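**Sabatier revises its water-based finish for solid wood worktops**

Huludberg, 17/05/2023 – Sabatier, a maker of coatings for interior joinery, has released a revised version of its Gondeck clear finish for solid wood tables, counters and desks. The new version replaces the one on sale until March and is supplied to joiners, furniture workshops and flooring contractors.

Gondeck is a two-part, water-based coating applied by roller, brush or spray. The main change is in the hardener. The earlier version had to be used within 50 minutes of mixing, a limit that caused waste on large jobs. The revised version can be used for up to 90 minutes at normal workshop temperature. Dry film thickness and coverage are unchanged, and workshops that spray can keep their present nozzle and pressure settings.

"Most of the complaints we received were about the last third of the can," said Maysoun Azar, technical manager at Sabatier. "The finish thickened before the job was done, and the final panels showed roller marks. We changed the hardener and left the resin alone, so the color and sheen match what customers have already installed."

The finish was tested on oak, ash, beech and stained pine. Panels were checked for resistance to water, coffee, cooking oil and household cleaners, and for wear under repeated wiping. Edges were tested separately from flat surfaces, as coatings tend to pull back from sharp corners. Sabatier advises rounding all edges lightly before the first coat. 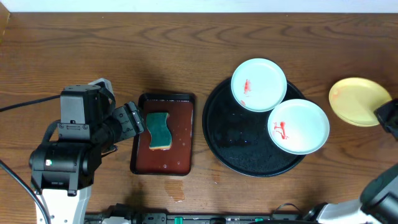

Three coats are advised for surfaces in daily use and two for shelving and wall panels. Each coat should be left for 5 hours before sanding with fine paper. The surface can take light use after one day and reaches full hardness after nine days. Wet cloths, mats and heavy objects should be kept off it until then. Work should not be carried out below 50 °F.

Prerkine, a furniture workshop, used the revised finish on 60 tabletops before release. "We could coat a full batch from one mix," said Baptiste Marchal, who runs the finishing room. "The drying time is the same as before, so we did not have to change the rack schedule."

Gondeck is sold in matte, satin and semi-gloss. Matte and satin are in stock now – semi-gloss will follow once the remaining cans of the earlier version have been sold. Hardener from the earlier version must not be mixed with the new base. The new cans carry a gray band below the lid so that the two can be told apart in storage.

Data sheets and safety sheets are available from Sabatier distributors on request.

**Press contact:** Albane Ferrand, Sabatier, Huludberg
**Technical questions:** Nadège Millet, product support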